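Finish for a butcher-block top, seams opening up in winter

Posted in Home & Workshop > Wood surfaces

Edvin Aasen
I have a butcher-block tabletop made of glued-up strips, bought unfinished. It was oiled twice with mineral oil on the top face when it arrived in May. Over the winter two of the glue lines near one end opened enough to catch a fingernail, and the top now has a slight cup, high at the long edges. It is screwed straight through a steel underframe with 7 screws, round holes, no slots.

I would like to know three things. Should the gaps be filled before refinishing? Is mineral oil the wrong product for a top that gets plates and wet glasses but no knives? And what grit should I stop at? I have 80, 120, 180 and 300 on the shelf. The local shop in Mirstead only had a can of Billix hard oil and the label gives no guidance on sanding.

3 replies, 2,232 views

Sigrun Forsberg
Deal with the screws first. Wood moves across the grain with humidity, and a top fixed through round holes in steel has nowhere to go. When it dries it pulls against the fasteners, and the weakest glue line gives. Drill the frame holes out to slots running across the width of the top, leave the center row tight, and use pan-head screws with washers on the rest. Snug, then back off a quarter turn.

The cup is from finishing one face only. The bare underside takes up and loses moisture faster than the oiled side. Whatever you choose, put the same number of coats on the bottom and on the end grain. End grain needs more, so keep applying until it stops soaking in.

Do not fill the gaps now. If you pack them while the wood is dry, the filler gets squeezed when the top swells in summer and either pops out or forces the joint wider somewhere else. Slot the holes, let it sit for a few weeks at normal room humidity, and look again. If the lines are still open, work thin wood glue in with a card and clamp across.

Mineral oil never cures. It is fine on a cutting board that gets re-oiled monthly. For a table I would use a curing oil. It will not stick well over fresh mineral oil, so wipe down with mineral spirits, sand, and wait a week.

Petrică Tudose
just use polyurethane, three coats, done. mine has been fine for years

Randi Haugland
Agree with Sigrun on the slots. On grit: stop at 180 for hard oil. Going to 300 closes the surface and the oil sits on top and goes gummy. Save the 300 for a light rub between coats. Thin coats, wipe off all excess after 15 minutes, and lay the rags out flat outdoors to dry. Oily rags in a pile can catch fire by themselves.

Polyurethane works but you cannot spot-repair it. With oil you sand the ring mark and re-coat that patch.

Check that any plates with unglazed feet are not scratching the finish. Felt dots help.
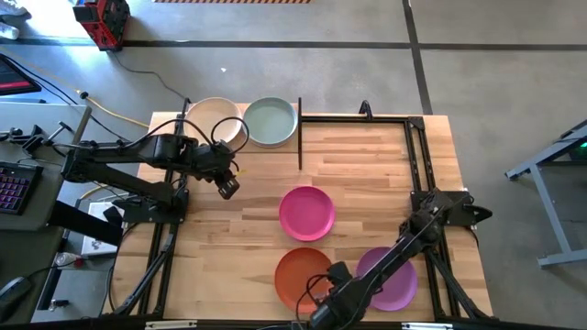
Butcher-block top with plates and bowls.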